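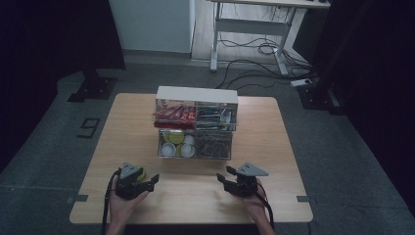 Fullow Water District
Meter Replacement Working Group
Minutes of the meeting of January 13, 2023

Present: operations manager (chair), distribution engineer, billing supervisor, field crew lead, GIS technician, representative of Braler (installation contractor).
Absent with notice: district counsel.

1. Minutes of the previous meeting

Approved with one correction. Under item 4, "static pressure" should read "residual pressure." The billing supervisor asked that the corrected copy replace the one on the shared drive and that the old file be deleted.

2. Installation progress

Braler reported 1,013 meters installed to date in the Aguirre zone. A further 172 accounts in the zone remain open. Most of these are locations where the existing box is too shallow for the new register and antenna, or where the service line is galvanized and the crew stopped work before disturbing the coupling.

The field crew lead said that shallow boxes had been raised as a risk before the contract was signed and that the unit price does not cover resetting them. Braler agreed that resetting is outside the unit price but considers excavation by hand up to the depth of the existing box floor to be included. The chair asked for the disputed locations to be listed by street, with a depth measurement for each, before any change order is discussed.

Galvanized services will be handled by district crews. Braler is to leave the old meter in place, tag the box and enter the material code in the work order. Several tags have been found without a matching code – these cannot be scheduled until someone revisits the box.

3. Radio reads

The Lemel collector on the Aguirre tank is operating. Reads from the upper part of the zone are complete on most nights. Reads from the creek side are intermittent, and 22 meters there have not reported since installation.

The distribution engineer has checked the antenna connection on a sample of the silent meters and found water in the box at each one. The lids at these locations are cast iron. Options discussed:

– Composite lids with a through-hole for the antenna. Already in stock in one size only.
– Moving the antenna to a stake outside the box. Not favored by the field crew on account of mowing damage.
– A second collector on the lift station roof. Needs a power drop and a site survey.

Agreed to fit composite lids first and review the read rate after one full billing cycle. The second collector stays in the draft budget as a separate line.

4. Billing transition

The billing supervisor reported that the final read from the old meter and the opening read from the new one are being entered in different units on some work orders. The old registers read in cubic feet and the new ones in gallons. The import accepts either value without a warning. Affected bills were held and corrected by hand before mailing.

Lemel has been asked to add a units check to the import file. Until it is available, any account where the first month's usage differs from the same month of the prior year by more than 200 percent will be held for manual review. The supervisor noted that this will not catch every error, in particular on vacation homes with very low winter use.

The GIS technician asked for the new meter serial number to be carried through to the map layer on the same import. Agreed in principle, subject to field length.

5. Old meter disposal

Removed brass bodies are stored in the yard in open bins. The scrap buyer requires registers to be detached. Braler's position is that the contract calls for delivery to the yard only. Deferred until counsel has read the clause.

6. Customer notices

The door hanger gives the old office telephone extension. Remaining stock is to be over-labeled. The next printing will also state that the customer should run an outside tap first after the water is turned back on, with the aerators removed if the water is cloudy.

7. Schedule

Substantial completion of the Aguirre zone is still planned for August. The chair noted that this assumes no further delay in register deliveries. Braler will confirm delivery dates in writing.

Actions

Braler: list of disputed box locations with depths; written delivery dates.
Field crew lead: revisit tagged boxes with no material code; fit composite lids on the creek side.
Distribution engineer: cost of power drop at the lift station.
Billing supervisor: hold list, updated weekly; follow up with Lemel on the units check.
GIS technician: confirm serial number field length.
Chair: refer the disposal clause to counsel.

Next meeting to be set once the lids are in. The meeting closed with no other business.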